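From: Beryl Haslam
To: sillasus-kitchens
Date: 7 Feb 2026
Subject: Re: [sillasus-kitchens] Cups and racks in the shared kitchens

Dear colleagues,

I write on behalf of the House Services Office in reply to the message from Phyllis Haworth, which is quoted in full for those who have joined the list since it was sent.

Phyllis Haworth wrote:

> Dear Beryl,
>
> At the last meeting of the Kallov residents I was asked to raise the matter of drinking cups in the shared kitchens. There are three points.
>
> First, cups are being stacked inside one another on the shelf by the sink before they have dried. Several residents have found water standing in the bottom of a cup taken from the middle of a stack, and a stack left over a long weekend had a noticeable smell. The stacked cups are also difficult to separate, and two have cracked at the rim from being pulled.
>
> Second, we understand that wire racks are to be supplied. Residents would like to know whether the racks will be fixed to the counter or free standing, and whether a rack may be carried to the table when a group is having a meal together. The counter in the Kallov kitchen is narrow beside the stove, and a rack placed there would be in the way of anyone lifting a pot.
>
> Third, there is a question about glass. Some of us would prefer to keep the glass tumblers that were in the cupboard before the renovation. Others have small children visiting and are content with plastic. We could not agree on this and would welcome a decision from your office.
>
> I would add that the notice over the sink still refers to the old draining board, which was removed. It should be taken down or rewritten.
>
> With thanks,
> Phyllis Haworth
> Kallov House

The office has considered these points together with similar remarks received from Nulalik House and from the staff of the Kováčik Reading Room, where the kitchenette is used by visitors as well as by members. The following arrangements will apply in all 6 shared kitchens.

Supply. Blue plastic cups will be the standard issue. Each kitchen will receive 15 cups, and a reserve is held in the Nulalik storeroom. Replacements may be requested through this list by naming the kitchen and the number needed. It isn't necessary to give an account of how a cup came to be broken. Cups with a crack at the rim should be thrown away and not returned to the shelf.

Racks. The racks are free standing and will not be fixed to any counter. They are made of gold-colored wire. Each kitchen may decide where its own racks are to stand, with the exception that no rack is to be placed beside a stove. In Kallov House the short counter under the window is suggested.

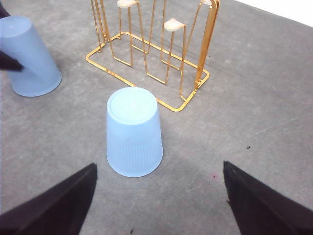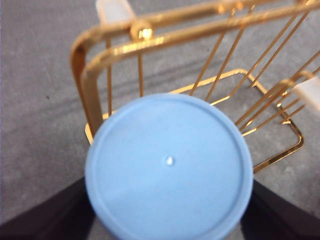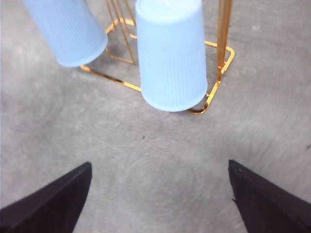
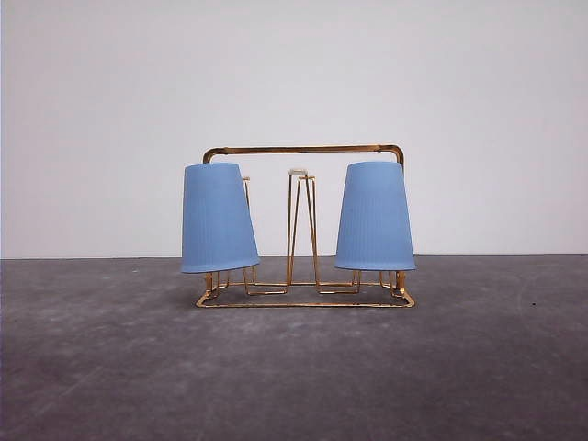 Drying and storage are to be treated as one step from now on, and the practice of nesting damp cups on the shelf should stop. A washed cup is shaken once over the sink and set on a rack with its mouth down. It may remain there until it is next wanted. The last picture gives the arrangement we have in mind, with a cup upside down on each outer peg and the peg between them left free. We ask that the middle position be filled last when a rack is in light use, so that a person with wet hands can take hold of one cup without knocking its neighbor. When the kitchen is busy every peg may of course be used. The handle arches over the rack from side to side, and a rack should be lifted by that handle and not by the pegs.

As to whether a rack may be carried to the table, it may, provided that it is returned to the counter when the meal has been cleared. Please wipe the surface under the rack before setting it down again. Water from the cups collects there and will mark the counter if it is left.

A cup may be left upside down on a clean, dry counter for a short time if every peg is taken. It should not be left so overnight, when a closed rim against a flat surface holds the damp in.

Washing. The cups should be washed by hand in warm, soapy water. The outside is finely ribbed, and residue from milk and juice tends to stay in the grooves. A soft brush is better suited to this than a sponge, and one will be hung at each sink. Scouring pads should not be used on the cups or on the wire. Racks are to be rinsed and wiped dry once a week by whoever is named on the kitchen rota for that week. If the wire begins to show dull spots, please report it to the office and refrain from applying polish, as the racks come into contact with items from which people drink.

Glass. After some discussion the office has decided that the glass tumblers will not return to the shared cupboards. They have been packed and are in the Nulalik storeroom, where 72 of them are available on loan for dinners and receptions. A request should be made three working days in advance. Members may continue to keep their own glasses in their own rooms and to wash them in the shared kitchens, but should not leave them on the racks.

Notices. The old notice in the Kallov kitchen will be removed. A new one has been drafted and reads as follows:

Please wash your cup after use.
Place it on the rack, mouth down.
Do not stack wet cups.
Lift the rack by its handle.
Wipe the counter underneath.

Comments on the wording are welcome on the list. The Reading Room has asked for a version in larger type, and this will be provided. We would prefer not to add further lines, as earlier notices grew to a length at which they were no longer read.

Budget. The sum of 700 dollars set aside for kitchen goods covers the cups, the racks, and the brushes. It does not cover new shelving, which was requested by Nulalik House in a separate message. That request will be taken up when the office reviews the kitchens in May, and residents of the other houses who have a view on shelving should send it before then.

Finally, two kitchens have not yet told us who is responsible for their weekly rota. These are the upper kitchen in Nulalik House and the kitchenette at the Reading Room. Kindly send a name for each in reply to this message.

Yours sincerely,

Beryl Haslam
House Services Office
Sillasus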